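Let the Shop on the Corner Fix It
Saturday, March 25, 2023

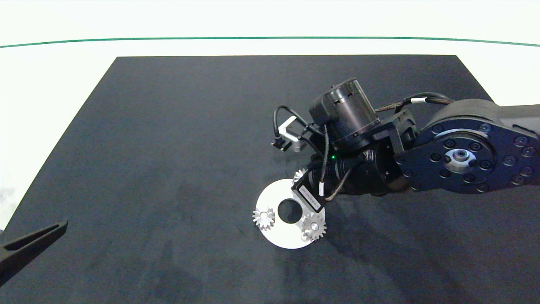 Tahsin Akanda wrote in after my last column to say that I was being sentimental about repair. Most people, he said, do not want to wait nine days for a mixer to come back from a shop when they can have a new one by tomorrow evening, and a law will not change what people want.

He has a point about the waiting. I will come to it. But I think he is wrong about what people want, because most of them are never given the choice in a form they can use.

Take my own case. I own a Clallasier stand mixer, bought secondhand, and last June it began to make a grinding noise on the slow speed. The noise came from one worn gear. I know this because I took the cover off and looked, and I am not a mechanical person. The teeth on one side had gone soft and rounded. Everything else in the machine was fine. The motor ran, the bowl locked, the switch clicked through all its settings.

I called the company. The woman on the phone was polite and told me that the gear was not sold separately. It came as part of a drive assembly, and the assembly was $110 before shipping, and it could only be sent to an authorized service center. The nearest service center was in another state. She then offered me a discount code for a new mixer, and I do not blame her for it. That was what she had to offer.

I took the mixer to Miah, which has been on our main street for as long as I have lived here and fixes vacuum cleaners, fans, lamps and sewing machines. They found a gear of the right size in a drawer of parts taken from dead machines. The mixer has worked since. It took nine days, and I suspect Tahsin picked that number from my column on purpose.

The bill my state representatives are now arguing over would require makers of household appliances to sell parts and share service manuals on fair terms with anyone who asks. It covers products for seven years after the last one is sold. I have read it, all of it, and it is duller than either side makes it sound. It does not force anyone to repair anything. It does not tell a company how to design a toaster. It says that if a part exists, and the company's own service people can get it, then the owner and the shop on the corner can get it too.

The case against it comes in two main pieces. The first is safety. Manufacturers say that people will hurt themselves, or that a badly repaired dryer will burn down a house. I take fire seriously. But people already repair dryers. They do it with parts pulled from other dryers and with advice from strangers, because the manual is locked up. A person working from the correct wiring diagram is safer than a person guessing. Cars have far more ways to kill you than a mixer does, and anyone can walk into a parts store and buy brake pads.

The second piece is cost. Companies say that keeping parts in stock for seven years is expensive and that everyone will pay for it in higher prices. There is some truth in this. Shelves cost money. I would pay a few dollars more for a washing machine if I knew that a pump would be there in year six. At present I pay the lower price and then I pay it again.

Which brings me back to waiting. Repair is slow now partly for reasons the bill would deal with. When a shop orders a part from Celness, it goes through a distributor, who may or may not be allowed to sell it, and who may ask for the serial number and a proof of purchase from an owner who threw away the receipt years ago. Some days go to fixing the machine. Most go to finding out whether it can be fixed. Open up the parts list and a good share of that time goes away.

Not all of it. There are fewer repair shops than there used to be, and a law cannot create people who know how to rewind a motor. My high school had a small engines class with a long waiting list. It was dropped when I was a sophomore and the room became storage. If we want repair to be quick and cheap again, somebody has to teach it, and that is a matter for school budgets and community colleges more than for this bill. I would like to see both.

I would also change one thing in the bill as written. It exempts products with a retail price below a set figure, on the theory that nobody repairs cheap goods. I think that is backward. The families who buy the cheapest fan or the cheapest rice cooker are the ones for whom a second purchase in two years hurts most. A Zitedix fan that stops turning because of a plastic clip should not go to the dump for lack of a clip – and under the present wording it would.

The hearing is open to the public and written comments are accepted until the end of the session. If you have something broken in a closet and a story about trying to get a part for it, send that in. Include the model and what the company told you.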